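Tivcombe Kit Packing: where we are at the end of May

Hi Juwita,

You asked for something short, so I'll try — but it's been a busy stretch and I do go on a bit.

Numbers first

We've sent out 578 hygiene kits since the grant started. Of those, 216 went to the Bareo shelter, which is more than we'd planned for them, but they called twice asking for extra and we had the stock. The rest went to Orellana House and the school pantry. I still have 200 kits' worth of soap on the shelf, so please don't let anyone buy us more soap!

The dental part

This is where most of your money went this month, and I'm really pleased with it. Every kit now gets a toothbrush and a tube of toothpaste, and the brushes stay sealed in their clear wrappers right up until someone opens the kit at home. Gervasio Garrido found us a better price through Gumo, which left enough over for the sorting baskets I'd been wishing for.

The toothpaste is a mixed bag, I'll admit. We take what's donated and buy the rest, so the tubes come in different kinds and some fit the pouches better than others. I've started setting the smaller ones aside for the kids' kits.

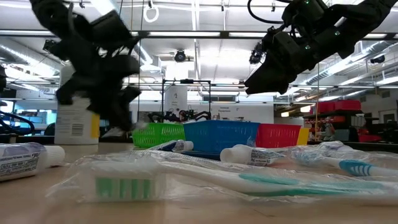 Sorting and storage

Green, blue and red baskets, all lined up at the back of the packing table, and what a difference! Green is for kids' kits, blue is for adults, and red is anything I need to check before it goes out (dates on the toothpaste, mostly). New packers pick it up in a few minutes.

What's next

We have 3 more deliveries before the summer break, all to Orellana House. I'd like to move a little of the soap money over to toothbrushes, if you're okay with that — a quick yes by email is fine. Gervasio has the receipts and will send them over with the spending sheet.

Thanks again, and come by some morning if you'd like to pack a few kits with us!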